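Chapter 12
Serving and Portion Size

A recipe tells the cook how much food to make. It seldom tells the cook how much to put on each plate. In the kitchens described in this book, that second question decides what a meal costs and how much of it is thrown away.

The school kitchen at Reltstead serves 102 lunches a day. Before Kojo Acheampong took charge of it, servers filled each plate by eye, and two students in the same line could get very different meals. He wrote a portion for every dish on the menu and posted the list above the counter.

Cut fruit is harder to portion than soup or rice, which can be measured with a ladle or scoop. Pieces differ in size, and wedges are often served in a stack. The kitchen must choose between a count and a weight.

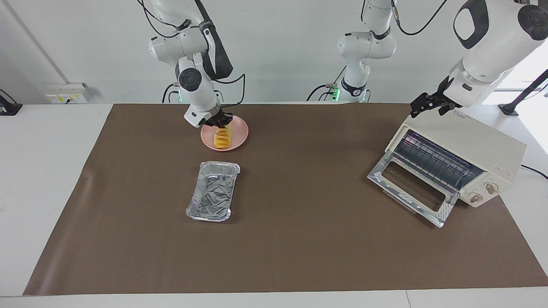
12.1 Count and Weight

A portion by count is quick to serve and easy to check. It works well when the pieces are cut to the same size. A portion by weight is more exact but needs a scale at the counter, and the line moves more slowly. Table 36 in the appendix lists both measures for common fruits.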